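The Case for the Shared Table

Public institutions spend a great deal of time discussing buildings and very little discussing furniture. In the five years since the town of Wolville merged its reading room, its adult learning center and its records office into one address, the debate has been almost entirely about square footage. The question of what people would sit at, and with whom, was left to a purchasing form.

This essay argues that the question deserves better. The large shared table is among the most useful things a public body can own, and it is disappearing from public rooms at a time when there is good reason to keep it. 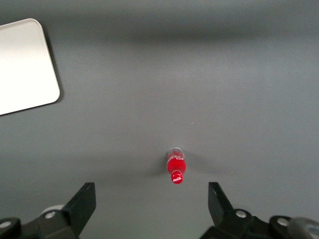
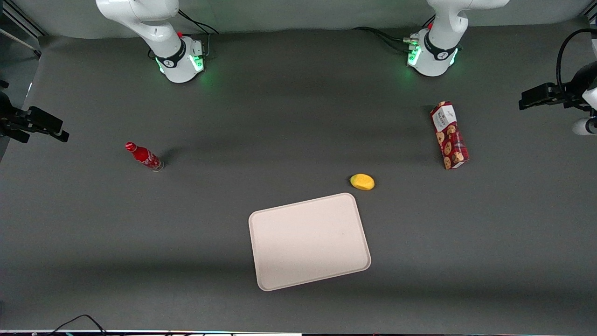 The trend is plain to anyone who visits libraries, colleges or municipal offices. Long tables are being replaced by single desks with side panels, by armchairs with a small folding surface, and by enclosed booths that must be reserved in advance. Each of these has its uses. A person preparing for an interview needs privacy, and a person with a private matter to discuss with a benefits adviser is entitled to it. The difficulty lies in treating these cases as the standard from which every room should be planned.

When the Wolville building opened, it had 25 individual desks and two shared tables. The desks were purchased from Provetti, whose proposal was complete, well priced and delivered on schedule. The tables came from the old reading room and were kept, according to the minutes, "pending disposal." They have now been pending disposal for five years. During that period they have been used by the evening language class, the local history group, the tax help service, a chess circle and a steady number of residents who simply prefer to work there. Requests to remove them have been made at three separate budget meetings, and on each occasion the item was deferred.

Shuzhen Jiang, who taught the evening language class until her retirement, wrote to the town council about the matter last December. Her letter is worth quoting at some length. "At a desk, my students translate," she wrote. "At a table, they ask the person beside them what a word means, and the person beside them has to explain it. I can't produce that conversation by instruction. I have tried. It depends on two people being able to see the same sheet of paper." The council acknowledged the letter and placed it on file. It should have been read aloud.

What Ms. Jiang describes is a form of help that no institution has to arrange. A shared table permits people to notice one another's work without intruding on it. A resident filling in a property form observes that the person opposite has the same form and has reached the second page. A question follows, or it doesn't. Either result is acceptable. The institution has provided the condition and can leave the rest to the public, who are generally competent to manage it.

There are three common objections, and they should be answered directly.

The first is noise. It is true that people at a shared table speak to one another, and that some visitors come to a public building for silence. The proper response is to separate rooms by purpose. The former reading room did this for decades with a door and a small sign. The present building has four times the number of signs and fewer doors, and complaints have risen accordingly. Removing the tables would not address this, as most of the recorded complaints concern telephone calls made at the individual desks.

The second objection is efficiency. Space planners often observe that a large table is seldom full. A table with eight chairs may have three people at it for much of the morning, and on paper this appears to be waste. Yet the spare capacity is what allows a family of five to sit down together with a set of maps, or a student to spread out a whole term of notes. A room in which every seat is always taken is a room that turns people away, and the people turned away do not appear in the figures. Planners who rely on the Gondex occupancy reports, as Wolville does, should bear in mind that the reports record seats and hours. They were never designed to record who left.

The third objection is the most serious. Some residents feel exposed at a shared table. They may be learning to read as adults, or completing paperwork that reveals their circumstances. For them a private desk is a matter of dignity, and any policy that ignored this would be a poor one. The answer is to offer both, in a reasonable balance, and to stop presenting the choice as a contest between old furniture and new. At present the balance in Wolville stands at 25 to two, and the proposal now before the council would make it 25 to none.

It is instructive to consider a place that chose differently. The Xiong Community College annex, a short bus ride from the town center, was refurbished on a smaller budget. Its facilities director, Oldřich Ďurica, asked that the plans begin with the tables and that the walls, lighting and outlets be fitted around them. He was told that this was an unusual order of work. He replied that it was the order in which people would use the building. The annex now has long tables in every common room, with quiet study on the floor above, and its staff report that the tables are the first seats taken each day and the last to be given up at closing time.

One should be careful about drawing too much from a single case. A college has a younger public than a town does, and its visitors are more likely to know one another. The annex is also open later, which changes the pattern of use. Even so, the principle of planning from the activity outward is a sound one, and it costs nothing to adopt.

Maintenance should also be mentioned, as it is usually missing from these discussions. A solid table may be cleaned quickly, repaired on site and refinished when it becomes worn. The panels on individual desks collect dust, loosen at the brackets and must be replaced by the original supplier. Wolville's own maintenance log contains a long run of entries for desk panels. For the tables it lists a wobble in one leg, corrected the same afternoon. Public money is spent slowly, through many small invoices, and furniture should be judged over its full life.

The council should therefore take three steps. It should withdraw the proposal to dispose of the existing tables. It should convert a portion of the individual desks on the ground floor into shared seating for a trial period, leaving the desks upstairs as they are. Finally, it should ask the people who teach, advise and meet in the building to comment on any future furniture purchase before the order is placed – a courtesy that was not extended last time.

None of this requires a new building or a new department. The present tables need one coat of varnish and a decision, and the council meets again before the budget closes.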